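Gulwood House, flat safety check
12 February 2018

I do this walk-round twice a year, once in winter and again in August, and I've started typing up my comments because I could never read my own handwriting by the time the next one came round. The building went up in 1781 and was cut into 8 flats long after that, so nothing is square and every door has its own opinion. I use the old Stemader checklist as a base and scribble extra bits on the end. If you live here, have a read and shout if I've got your flat wrong!

1. Front door and hallway
Lock turns from inside without a key: OK
Closer pulls the door fully shut: NO
Hallway clear of bikes and prams: OK
Comment: The closer gives up with a hand's width to go. I've turned the little screw as far as I dare and it's still lazy, so I've asked Arruda to come and fit a new one. Until then please give the door a shove behind you. Well done on the bikes, by the way, it was like a rally out there last time.

2. Floors
Loose or rocking tiles: none found
Cracks or chipped edges: none found
Trailing leads: see comment
Comment: I go over the tiles in my socks first and then tap along the joints with the handle of a screwdriver, listening for a hollow sound (it does look daft, I know). All sounded solid. Polished tiles like these are lovely to look at and a menace with a drop of washing-up water on them, so if you've got one by the sink, have a mat with a rubber back and not one of those thin cotton things that shoot off like a sledge. One flat had an extension lead running across a doorway. We had a chat, and it now goes round the wall. 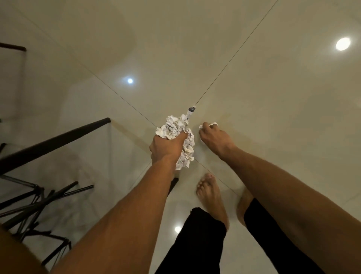 3. Smoke and heat alarms
Test button sounds: OK in all but one flat
Date on the back still good: OK
Comment: The silent one only needed a battery, which I put in while I was there. These are the Prisix ones we all agreed on, and I do wish the test button was bigger. Press it with the end of a broom and hold it down — a quick jab won't set it off. Once a month is plenty.

4. Kitchen
Fire blanket on the wall and easy to reach: OK
Hob knobs tight: one loose
Anything stored above the cooker: YES, two flats
Comment: Tea towels over the cooker again. I'm not telling anyone off, I've done it myself, but please find them another hook. The loose knob slides off in your hand, and the tenant has been managing with pliers. I've ordered a new one.

5. Bathroom and damp
Extractor fan pulling: OK, weak in one
Mould round the window: a bit
Comment: My test for the fan is a single square of tissue held flat against the grille. If it stays up when you let go, the fan's doing its job, and if it flutters down, the fan wants a clean before you start thinking about a new one. Turn it off at the isolator first, then take the cover off and wash it in warm soapy water.

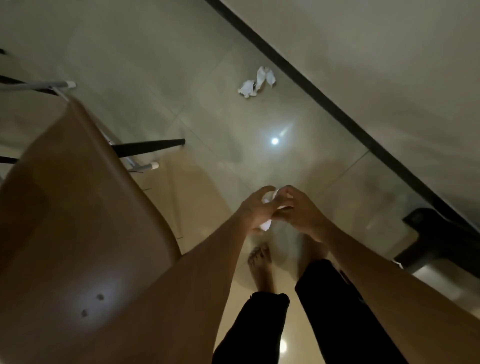

The weak one had a grey felt of dust on it you could have made a hat from. I've left that with the tenant and will look again next week. The mould is only the usual winter bloom in the corner, so wipe it down and leave the window on the latch after a bath.

6. Electrics
Sockets firmly fixed: OK
Fuse box labelled: NO
Comment: Half the labels have dropped off and somebody has written "not sure" on one in biro. I'll redo them. Please don't run a heater off an adaptor, even a little one.

7. Money
The repairs pot stands at just over £1000, and I've put aside £200 of that for the door closer and the odds and ends above. If Arruda's bill comes in higher I'll put a note through everybody's door before I say yes to it.

Still to do: closer, hob knob, fuse box labels, second look at the fan.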